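I left my job at Nisura in January after 19 years. A few people have asked how I got from there to here, so I'm putting it in one place. (1/9)

The first thing I noticed was that I had no idea what I liked. I knew what I was good at. I had been told that every spring in a review. Liking things had dropped off the list at some point and I hadn't missed it. (2/9)

For about a month I slept late and felt guilty by 10 a.m. I cleaned the garage. I applied for two jobs just like the one I'd left, and when one of them called back my stomach hurt for the rest of the day. I took that seriously. (3/9)

Malathi Chacko, who I've known since college, told me to stop trying to pick a whole life and write down one thing each night that I'd be willing to do again tomorrow. I thought it was a little silly. I did it anyway. (4/9)

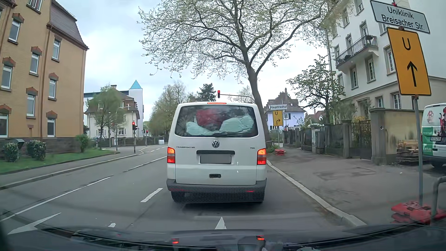
Most of the entries are dull. Walked to the library. Made soup. Called my brother and let him talk. There are 246 of them now, and when I read them back in one sitting the same few things keep turning up. Being outside before noon. Teaching somebody something. Not being in charge. (5/9)

So I signed up to help with the evening reading class in Buenaventura. Thenmozhi Shetty runs it. She gave me a folder and a chair and told me to listen more than I corrected. I'm still working on that. (6/9)

The money is a lot less. I'm not going to pretend that part is fine. I sold some furniture, dropped the gym, and I keep a number in my head that I won't let my savings go under. Some weeks I check it more than I should. (7/9)

I still get scared, mostly at night. I used to read that as a sign I'd made a mistake. These days I get up, drink some water, and write my one line if I haven't done it yet. (8/9)

If you want to try the list, any notebook will do. Mine is a 29-page school one and I'm on my ninth. Kavitha Kamath asked if you can skip days. I've skipped plenty. (9/9)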